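Anyone else keeping a landline in 2023?

Skonard60
Wednesday, March 22, 2023
OK so my carrier wants 60 bucks a month for plain old home phone. I've had this number since I moved to Gretia and I hate to lose it. Cell signal out here is awful, two bars if I lean out the window! 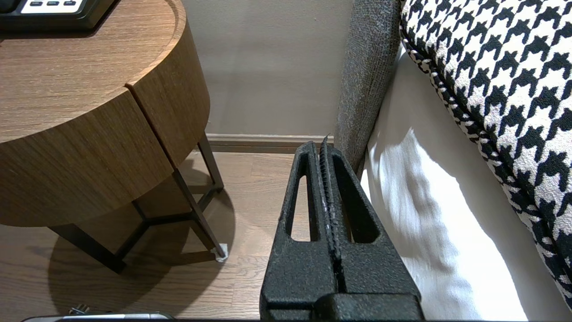

My sister says just port it to an internet line and quit whining. Has anyone done that with Amano?

pie_crust_802
I did, took 2 weeks. Sounds fine. Power goes out though and you've got nothing, so think hard about that.

Skollolov
Disagree, get a battery backup for the router. Mine ran all evening in the last ice storm.
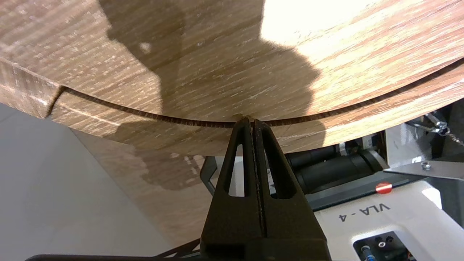
Gretia Home Phone & Radio Club

pie_crust_802
All evening isn't three days, which is what we got in March. I'd pay the 60 and keep the copper.

Skollolov
That's over 700 a year for a dial tone!! Buy a generator.

Skonard60
Ha, I knew this would start something. I mostly want it for my mom, she won't call a cell. Leaning toward porting. 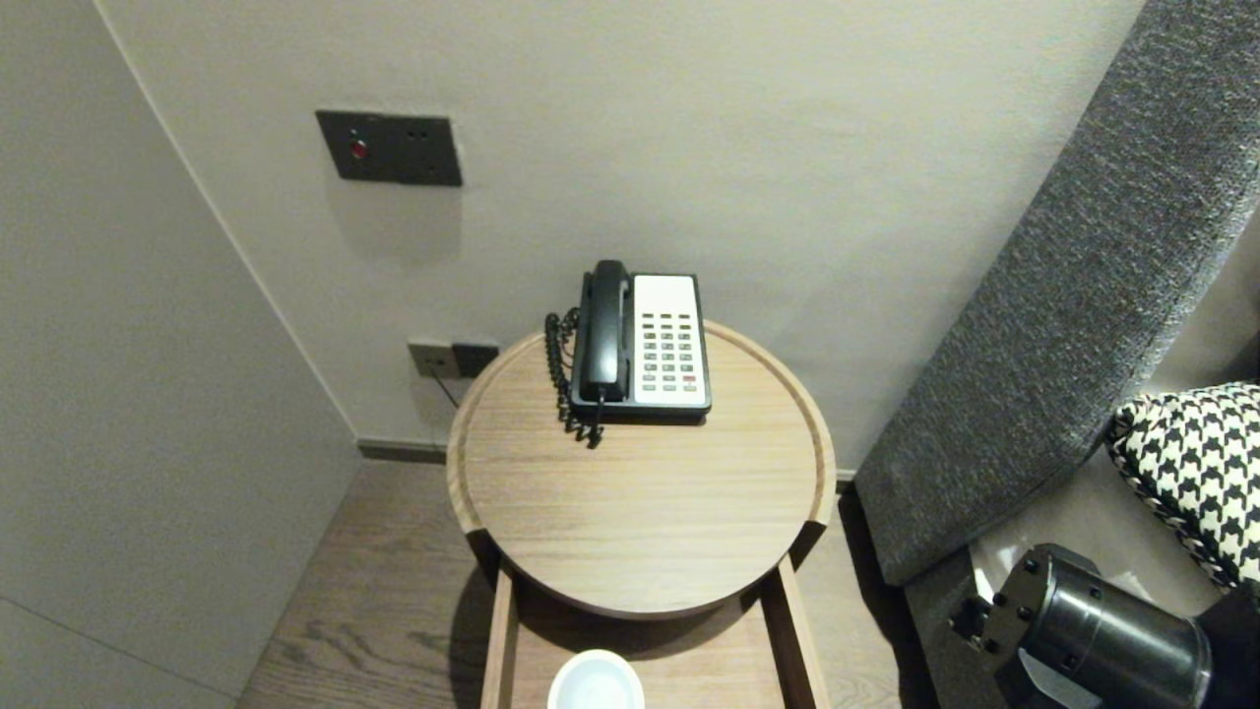
Phone corner

pie_crust_802
Ask them about 911 address stuff before you sign. I had to call back for that.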